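Week Seven and the Freezer Is Full

28 February 2018

The baby is seven weeks old today and I have finally sat down with both hands free. My sister is due in October and she keeps asking me what she should get ready, so I am writing it down once and sending her the link.

The main thing I would tell her is to cook before the birth. I started at 34 weeks and did one pot of something every few days. Lentil soup, chili, a chicken and rice thing my mother makes, and two trays of baked ziti. I froze it in single portions. My husband wanted family-size containers and we did a couple that way, but when one person eats at noon and the other eats at four in the morning, a family-size block of chili is no use to anyone.

Label it. I didn't label the first batch and spent a week thawing soup when I wanted chili.

I was sent home with a sheet that said to drink plenty and eat regular meals, and I remember reading it in the car and thinking that was simple enough. Then we had a baby who fed every two hours and would only sleep on a person. For the first ten days my regular meals were toast. I got hungrier breastfeeding than I ever was pregnant, mostly at night, and I was thirsty the second she latched. I keep a 500 ml bottle next to the chair and another one by the bed, and whoever walks past the sink fills them.

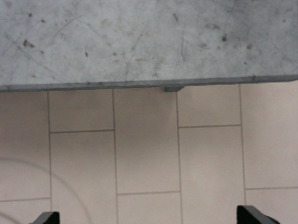

Gray marble, with a few brown specks.

We had a night feeding chart for a while. I used an app called Tuneo, which worked fine, but I could not stand looking at the bright screen, so I went back to paper. Start time, which side, diaper yes or no. By week four I stopped. She was gaining weight, and Wen-hsiung Siu, our pediatrician, said I could quit writing it all down. I had 323 entries by then. I kept the notebook anyway, I'm not sure why.

Things we bought and used: a second set of bassinet sheets, the Karaki wrap (I got the hang of it in week three, with a lot of swearing), nursing pads, a long phone cord. Things we bought and didn't use: the Brilix bottle warmer, newborn shoes, a wipe warmer, the fancy swaddles with the zipper. She hates having her arms in. A plain muslin blanket tucked loosely under my chair arm for spit-up has done more for us than any of it.

Visitors. We said no visitors the first week except my mom, and then we let people come for an hour in the afternoon. I would do the same again. The good ones brought food or took the dog out. One cousin stayed three hours and asked if we had any coffee. We did, and she made it herself, so I suppose that was all right.

I did not have an easy time around day five. I cried at a commercial for tires. It passed by the second week, but I had told my midwife about it by then and I was glad I had -- she called me back twice to check. If it hasn't passed for you, call someone. Don't wait for the six-week appointment.

She's waking up. Next time I'll write about pumping, and the ziti recipe if I can find the card.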